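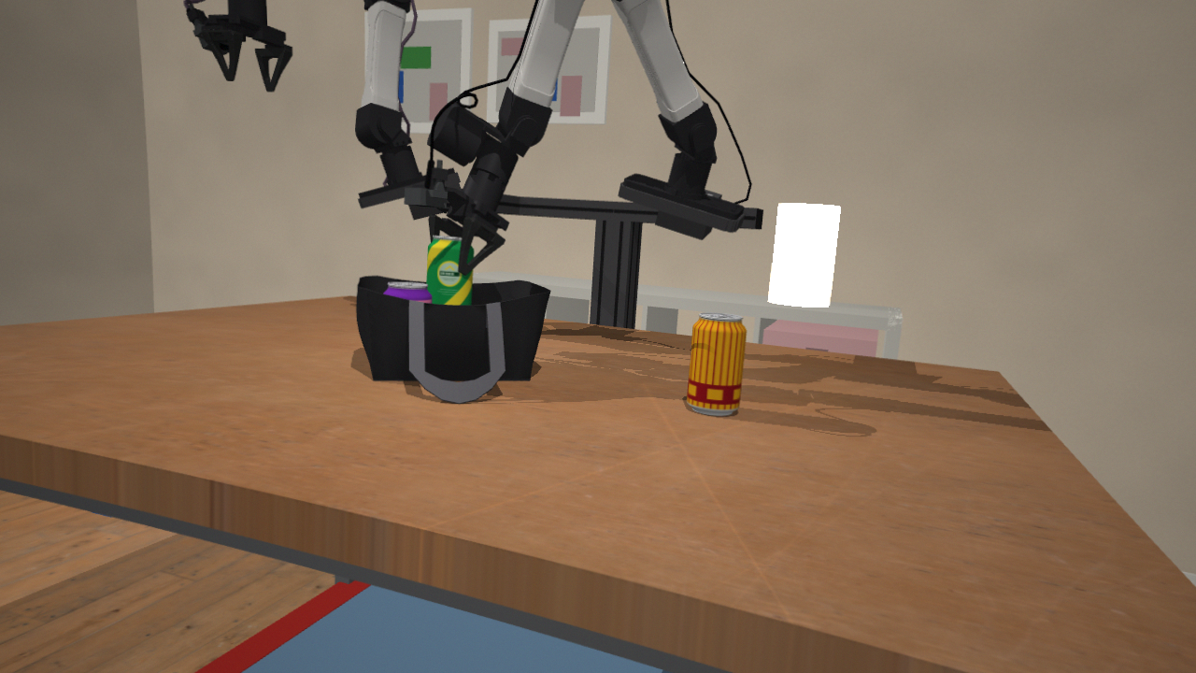

A black tote bag with drinks cans, on a wooden table

About Ustia

Ustia is a small company which plans and builds homes in the town of Iltness and in the villages near to it. We buy land that other builders find too difficult, we prepare the plans, we go through the whole permission process with the town, and then we build. After the building is finished we stay as the manager of the common areas, if the owners wish it.

So far 539 homes were completed under our name. Most of them are flats in buildings of three or four floors, and the others are terraced houses with a small garden. We also made one row of workshops near the old goods station, which today is fully let.

How we started

The company was started by three colleagues who before had worked in the same engineering office. Two of us came to this country as adults, and we had to learn the planning rules in a language that was still new. We read every document twice, with a dictionary. This was slow, but we think it gave us a good habit, and even now no application leaves our office before a second person has read it from the first page to the last.

Our first project was very small. It was the former bakery on the corner of Mill Lane, which had a bad roof and a cellar that filled with water every spring. We made six flats from it. We lost a little money on the cellar, and we learned a lot on drainage. The flats are all still lived in and the cellar is now the bicycle room.

What we do today

We have a team for design, a team for permissions and a team on the site. For the heavy construction we work with Undico, a contractor from the next county, with whom we have a long agreement. Undico makes the foundations, the frame and the roof. Our own people do the inside walls, the kitchens, the staircases and all the finishing, and they are also the ones who come back later when a door is sticking or a tap is dripping.

In every project we offer three sizes of home. The smallest is for one person or a couple, the middle one is for a family with one or two children, and the largest has a room on the ground floor which can be used by an older parent. We do not put the small homes all at one end and the large ones at the other. They are mixed on each staircase, and families who need more space later on can sometimes move up one floor and keep the same neighbours.

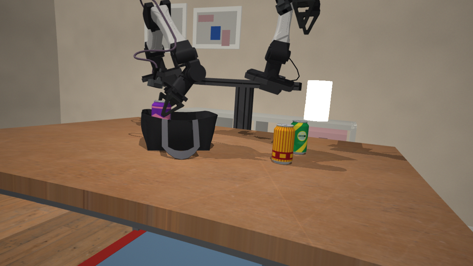
The plan of a home, in our opinion, should begin at the front door. Many flats of the last decades have an entrance where two people cannot take off their coats at the same time, and the kitchen is far away at the other end. We put the kitchen close to the entrance, and between the two there is always a wide shelf at the height of the hip. It is meant for the moment when you come home with your hands full. A bag like the black one on the table here, with a few cans of drink to go in or out of it, needs more space than architects usually give. The shelf is deep enough for this, and it has a socket above it for charging a telephone. Buyers laughed at it a little in the beginning. Now it is the first thing they ask if we will keep.

The same way of thinking we use for the rest of the rooms. Windows in the bedrooms start low enough that a child can look out. The bathroom door opens to the outside, so that a person who has fallen can be reached. There is a cupboard for the vacuum cleaner and the ironing board in all three sizes. The walls between flats are thicker than the rules ask for, and we pay for a noise measurement in two homes of every building before the keys are given.

Jacobs Field

Our largest work at the moment is Jacobs Field, on the eastern side of Iltness, between the ring road and the allotment gardens. The town council gave permission for 135 homes there, together with a nursery, a small shop and a public path to the river. The first application asked for more homes than this. Neighbours from the older streets were against it, mainly for reasons of traffic and of shade on their gardens, and after two long evenings in the school hall we made the buildings on the west side one floor lower. We also moved the car entrance to the ring road.

We do not pretend that everybody is happy with the result. There are still people who would prefer the field to stay a field, and we understand this. Some of us walk our dogs there. But the waiting list for homes in Iltness is long, and young people who grew up in the town are now renting in other places and driving back each morning to work.

The work on the ground is divided in two parts. The part nearest to the ring road comes first, with the shop and the nursery, and the part near the river follows when the new drain is ready. The old hedge on the north side stays where it is. The lorries use only the temporary road, between eight in the morning and five in the afternoon, and if you see one of them in Orchard Street please telephone to our office and tell us the number on its door.

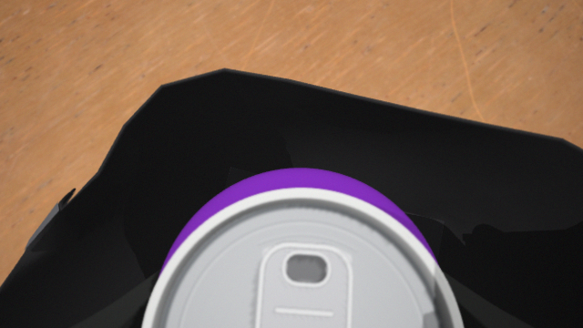 The path to the river will be open before the last homes are finished. This was a wish of the walking club and also of the school, and it was written into the permission as a condition. It will have lamps at a low height, two benches and a surface of fine gravel that is good for wheelchairs and for pushchairs. After the works the path will belong to the town, and we will give a sum of money for the first years of its upkeep.

Homes at a fixed price

In each project we keep a part of the homes for people who live or work in Iltness already. The price of these homes is fixed before the building starts and it does not change afterwards, even if the costs of materials go up. The list is held by the town and we have no influence on the order of the names. If you would like to be on this list you should write to the housing desk at the town hall. Please do not send us your income papers, we are not allowed to keep them and must send them back to you by post.

The other homes are sold directly by us, without an agent. We ask a deposit at the reservation, a second payment when the roof is on, and the rest with the keys. A model flat can be visited on the ground floor of our office building, with real furniture and with the heating switched on in the winter, so that you get a true impression of the rooms.

Working with us

We are a company of modest size and we wish to stay like this. We take apprentices in carpentry, in tiling and in technical drawing. They spend their first months with the repair team, going to homes that we built years ago — it is the best way to see which details were good and which were a mistake. Applications are open from April. You do not need perfect English, but you need to be on time.

If you own land or an old building and you are thinking what could be done with it, you can also come to talk. We will look at plots from 100 square metres. The first conversation is free of charge, and if we believe that another company is better for your case we will say it to you.

Where to find us

Our office is at the end of Station Road in Iltness, in the brick building with the green gate. The entrance is in the courtyard. There is parking for visitors behind the house and the bus stops in front of the gate. We are open in the mornings from nine, and in the afternoons by appointment. Owners who have an urgent problem with water or heating can use the telephone number which is written on the inside of their meter cupboard, also at night.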